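Employers with 21 or more staff will have to keep a written register of harassment complaints and show it to labour inspectors on request, under draft workplace rules put out for comment in Batberg on Thursday.

The rules would replace a voluntary code that applies to private employers in the region. They set a fixed period of eight working days for a first written reply to any complaint, and they extend cover to agency workers, apprentices and people on trial shifts. The existing code covers permanent employees only.

Under the draft, each entry in the register must record the date of the complaint, the workplace concerned, the type of conduct alleged and the outcome. Names are to be kept in a separate file. Entries must be held for 96 months, and an employer that closes or is sold must pass the register to the new owner or to the inspectorate.

Kobina Agbeko, who led the drafting, said the separate file was added after employers raised concerns about confidentiality in small teams. "An inspector needs to see whether a complaint was answered and when," he said. "The inspector does not need the name in order to do that, and can apply for it where a case goes further."
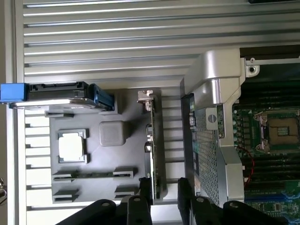

The draft does not say who may investigate a complaint made against an owner or a sole director. It states that the investigator must be "a person not subject to the direction of the respondent", and leaves the method of appointment to later guidance. Penalties are also missing from the published text. A schedule headed "Fines" contains a single line saying that amounts will be set by order.

Uriel Saavedra, an employment lawyer at Eshun, said the gap on appointments would matter most to family firms. Without a list of approved outside investigators, he said, a small company could meet the reply deadline and still have no lawful means of completing the case.

Two of the larger employers in the area, Skesto and Tirnik, already keep registers under agreements with their staff unions. Skesto said its current form would need two extra fields to comply. Tirnik said it was reading the draft and would send a response.

The inspectorate received 645 written complaints in its last reporting year. The total includes pay and hours as well as harassment, and the inspectorate does not publish a breakdown.

Comments will be accepted until the end of May. A revised text, with the schedule of fines, is to be published before the rules are put to a vote.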